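Desk surfaces, part two: finish and glare

I said in the February post that I would come back to finish once the height question was settled. It is settled (the frame stays at its second-lowest setting), so this one is on the tops themselves.

I have been comparing two: the white Brakgate top I have used for six years, and a grey one from Mirkero. Both are 15 mm longer than the nominal size, which matters if you are fitting between walls. Liam Nic Aodha pointed this out in the comments last time and he was right. I had to plane the skirting.

The white top is high gloss. Under a single overhead lamp it returns a hard, bright patch wherever you happen to be looking, and moving the lamp only moves the patch. I tried a matt film on one half. It reduced the glare, lifted at the corners within 14 days and left adhesive behind. I would not bother.

Cleaning is less of a difference than I expected. A damp cloth deals with both. Tea rings come off the white with washing-up liquid. Pencil is worse on the grey, as the graphite sits close to the surface colour and you miss it until your sleeve finds it.

Edges: the Brakgate has a square edge that digs into the forearm after an hour. I took it down with 8 passes of a block plane and resealed it. Azucena Tovar suggests a strip of cork instead, which I have not tried.

Next time, cable trays, and whether the Nikitz clamps are worth the money.

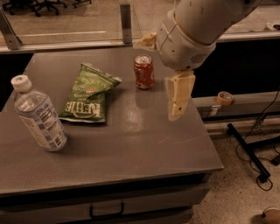

Grey is the easier colour to live with, in my view, provided the finish is dull enough. Light still collects on it, but as a soft sheen towards the middle, and the scuffs are slight. Reflections are the better test of a top, and a glossy object shows them up well: the red can throws only a small one at its base. A clear bottle on its side is less use for this, as the label covers too much of it. I would buy a grey top again, in the longer size.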